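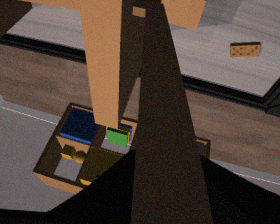 Brown and tan, my two colours of the moment

2020-06-02

So I've finally started on the hallway, after moaning about it since January, and I am now a person with opinions about brown. I never used to be! Everything in my last flat was white because the landlord liked white, and I just put up with it for years.

The paint is from a little shop called Paller, two streets behind the station, and the shade is Trinden, a sort of dark, treacly brown that looked awful on the card and lovely once I'd got it up by the coat hooks. I did one wall and the inside of the front door. The rest is going to be tan, if I can find a tan that doesn't go pink in the evening (three testers so far, all pink).

I had a lamp in mind as well, but it was 339 pounds and I laughed out loud and shut the laptop. The old one can stay – it only needs a new shade and a bit of a dust.

My sister thinks the whole thing will feel like living in a teapot. She may be right, but I like coming in from the bright street and having it go all dim and quiet. Next job is the skirting boards, which I've been stepping round for a week now. Gloss or satin? Tell me in the comments, I've got both tins open.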